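Zweiarm-Policy: Erfolgsrate bricht ein, wenn das Objekt auf der Seite liegt

Gefragt von Fedir Fedoruk
Forum: Manipulation und Imitationslernen
Schlagwörter: bimanual, action-chunking, auswertung

Wir trainieren im Projekt Kasen eine Policy für das Aufreihen von Badeschuhen auf einem Tisch. Aufbau: zwei Arme mit Zweifingergreifern, links und rechts an einem Profilrahmen montiert, feste Kamera auf den Arbeitsbereich. Eingabe sind Kamerabild und Gelenkwinkel beider Arme, Ausgabe sind Aktionssequenzen fester Länge (Action Chunking). Die Demonstrationen stammen aus Teleoperation.

Zielzustand ist eine Reihe an der hinteren Tischkante, Zehen nach hinten, Riemen oben, gleiche Farben nebeneinander. Solange die Schuhe mit der Sohle auf dem Tisch starten, läuft das zuverlässig. Liegt ein Schuh auf der Seite, fährt der linke Greifer korrekt an, der rechte geht in Position, und dann pendeln beide kurz vor dem Kontakt. In den Logs wechselt der vorhergesagte Greifpunkt zwischen Sohlenkante und Riemen. 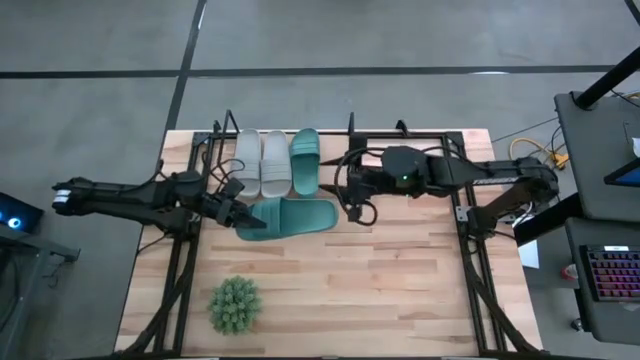

Die Startlage wird pro Episode neu gewürfelt, die Seitenlage ist im Trainingssatz also vorhanden, aber deutlich seltener als die flache. Längeres Training hat den Validierungsverlust gesenkt, die Erfolgsrate in der Seitenlage jedoch nicht verändert. Die Kunstpflanze als Störobjekt macht keinen messbaren Unterschied, das haben wir getrennt geprüft.

Bevor wir neue Daten aufnehmen: Ist das ein Problem der Datenverteilung oder der Methode? Und wie wertet ihr solche Fälle aus, ohne dass die einfachen Startlagen den Mittelwert schönen?

Qistina Kwok

Vermutlich beides, der Reihe nach.

Das Pendeln zwischen zwei Greifpunkten deutet auf multimodale Demonstrationen hin. Wenn eine Person den seitlich liegenden Schuh an der Sohle fasst und eine andere am Riemen, mittelt ein Regressionsverlust die beiden Strategien. Der Mittelwert liegt im ungünstigsten Fall an einer Stelle, an der gar kein Griff möglich ist. Sinkender Validierungsverlust bei konstanter Erfolgsrate passt dazu, der Verlust misst die Nähe zur Demonstration und sagt über den Kontaktmoment wenig aus.

Vorgehen:

Demonstrationen mit Seitenlage nach Greifpunkt sortieren. Getrennt nach Bediener, falls das protokolliert ist.

Einmal nur mit einer der beiden Strategien trainieren. Verschwindet das Pendeln, ist die Ursache gefunden.

Erst danach auf ein Modell wechseln, das mehrere Modi darstellen kann, etwa eine Diffusion Policy. Bei uns (Projekt Grimix, Faltaufgabe mit zwei Armen) hat der Wechsel allein wenig gebracht, solange die Daten uneinheitlich waren.

Zur Auswertung: nach Startlage schichten und jede Schicht einzeln berichten. Zusätzlich die Aufgabe in Phasen zerlegen – Anfahren, Greifen, Aufrichten, Ablegen – und die Erfolgsrate je Phase angeben, bedingt auf die vorherige. Ein Gesamtwert über alle Startlagen hängt nur davon ab, wie oft ihr welche Lage würfelt.

Necati Coşkun

Chunk-Länge prüfen. Zu kurz führt zu genau diesem Verhalten, weil die Policy bei jeder Neuplanung den Modus wechseln kann. Bei uns hat eine Verdopplung gereicht. Temporal Ensembling testweise abschalten, das mittelt sonst ebenfalls über widersprüchliche Vorhersagen.

Kommentar von Fedir Fedoruk

Die Bediener sind protokolliert. Von den vier Personen greifen zwei fast nur am Riemen, die anderen an der Sohle. Ensembling war eingeschaltet. Ich trainiere zuerst mit den Sohlengriffen und lasse die Chunk-Länge vorerst unverändert, damit sich die Effekte nicht überlagern. Die Ergebnisse je Schicht trage ich hier nach.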